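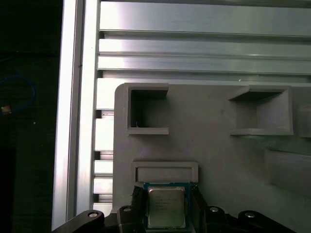 Ticket 618: CPU won't seat in grey fixture plate
Opened by: Nasrin Taheri, Dimutgate bench
Status: reopened

24th July, first entry
Desktop CPU offered up to one of the pockets on the printed plate, upright, metal lid facing out. It catches at the lower lip and stops. The plate has five pockets and I have now had the same trouble in two of them. Surninura say the pockets are to size. I would like to know whose size.

Second entry
Reply from Surninura: "Please check the plate is square to the rails." Checked. The aluminium rails are square, the plate is tight against them, and I don't see how a crooked plate would explain a part stopping at the same lip every time. Slackened it and did it up again anyway. No change.

Third entry
Told it could be the chip. Tried another from the Kaneck tray. Same result. I can't read the printing on the lid of the first one without a lamp and a lens, so whoever wants the model number can come and get it.

Fourth entry
Surninura now suggest the print has swelled. Perhaps. It was fine in January, and we have put it through 300 insertions since then. I would expect wear to make a pocket looser.

Ran a fingernail along the lower lip. There is a slight ridge on the inside edge. Took it down with fine paper in one pocket only and left the others alone for comparison. The CPU went in on the next try, and on 52 tries after that.

Fifth entry
Ticket was closed overnight as "resolved, user cleaned part". I did not clean anything, I sanded it. Reopened. Please send the drawing for the lip, and don't ship the next plate until someone has felt the edges.

Related tickets
Kaneck tray: lids scuffed on arrival
Rana bench lamp flickers
Fixture plate screws too long
Rail end caps missing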